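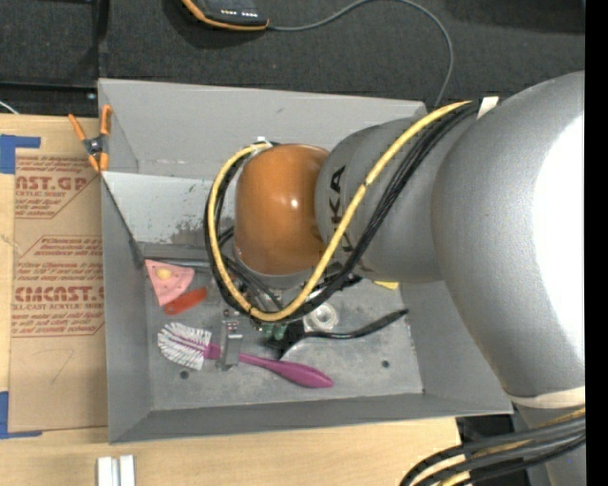 Robotics for Beginners, Course Handout 4
Notes from the open day at the Wusstead workshop
Prepared by Natália Cordeiro
03/01/2022

Read these notes before you start the written assignment. They cover the talk, the picking demonstration, and the questions at the end. If you missed the visit, you can still do the assignment from these pages, but you will need to borrow someone's sketch for part 2.

1. What we went to see

The open day had several stations. Our group spent most of its time at the bin picking station. The job sounds simple: a robot arm reaches into a bin of mixed household items, takes hold of one, and lifts it out. A person does this without thinking. For a robot it is still hard work, and the talk was mostly about why.

The arm at the station is a KUKA. The bin is gray, open at the top, with tall sloping sides, and it is wider than most of you expected. The items in it are ordinary things such as a bottle brush with a magenta handle and a tool with a curved black handle. They lie at different angles and some of them partly cover each other. This is what the people at the station called clutter, and we will use the same word in class.

2. Terms used in the talk

Arm: the chain of stiff segments and joints that carries the hand.

Wrist: the last joints before the hand. They turn and tilt the gripper without moving the rest of the arm very far.

Gripper: the hand itself. The one in the demonstration has metal fingers. Other kinds use suction cups or soft pads.

Grasp: a choice of where to put the fingers, from which direction, and how far apart. Picking a grasp and carrying it out are two separate steps, and either one can fail.

Approach: the path the hand takes on its way to the item. In a bin, the approach is usually from above, which keeps the fingers and wrist away from the walls.

Cycle: one full attempt, from the first look into the bin to the release of the item.

Run: a set of cycles done with the same settings. The runs we heard about were 500 cycles long.

3. The bottle brush

The bottle brush got more questions than any other item, so I have given it its own section.

A brush like this has three areas that behave very differently. The bristles are wide but give way when squeezed. The grip is solid but rounded, and it can roll. Between them is the neck, which is thin and stiff. A finger that comes straight down over the neck has the bristle head on one side of it and the grip on the other, so the brush cannot slide far in either direction.

The drawback is balance. The neck is not always the point where the weight is even. If the handle is heavier than the head, the brush will swing down at the handle end when it is lifted. The presenter's advice was to accept some swing and lift slowly. Moving the grasp toward the handle is the other option, but then the fingers have a rounder surface to hold.

Look at your own kitchen tools tonight and find the neck on each one. Some do not have one.

4. Clear and shiny things

A camera that measures depth has trouble with clear plastic. Light passes through it or bounces away, and the robot ends up with a hole in its map where the item should be. Clear tape and see-through plastic parts are common cases. Thin metal edges can also be trouble, especially when they catch a bright light.

Several of you asked why the items are not just painted. For a factory part that might be fine. For household goods it defeats the purpose, as the robot will have to deal with them the way they come.

5. Cables

Two students wrote in their notes that the cables looked untidy. Look at them again. A cable that runs along the outside of an arm needs slack, or it will pull tight when the wrist turns. With too much slack it can drop into the bin and catch on things, or hang between a camera and the items. Ties and straps hold the bundle at chosen points, and the loose loop between those points takes up the motion.

The yellow and black cables at the wrist are a good case to sketch. Mark where the bundle is held and where it is free. Then imagine the wrist turning a quarter turn each way and draw where the loop would go.

6. Questions and answers

These are from my own notes and are shortened.

Does the robot know what each item is? In this setup it does not have to. It looks for a place where the fingers can close. Naming the item can come later, when it has been lifted clear of the others.

Why slope the sides of the bin? A slope leaves more room for the hand near the edges. Items also tend to slide back toward the floor. Corners are still the worst place for an item to end up.

What happens after a failed grasp? The arm backs off, a new look is taken, and the program picks again. After 4 failures in a row it stops and waits for a person.

Could the same program run on another arm? Partly. The part that chooses a grasp can often be kept. The part that plans the motion has to be set up again for the new arm's reach and joints.

7. Other stations

Vumel had a table on conveyor sorting, and Avell showed safety sensors. We had 30 minutes for both, so notes are thin. Those of you in the Teixeira reading group should add what you wrote down about the sensors to the shared folder — it will come up again in April.

8. Assignment

Part 1. Choose one item from your home that has at least two areas with different stiffness. Describe two possible grasps and say which you would try first.

Part 2. Make the cable sketch from section 5. A pencil drawing is fine. Label the wrist, the fixed points, and the free loop.

Part 3. Write one page on what makes a bin harder to work in than a flat table. Use at least four of the terms from section 2.

Hand in all parts together, stapled, with your name on each sheet.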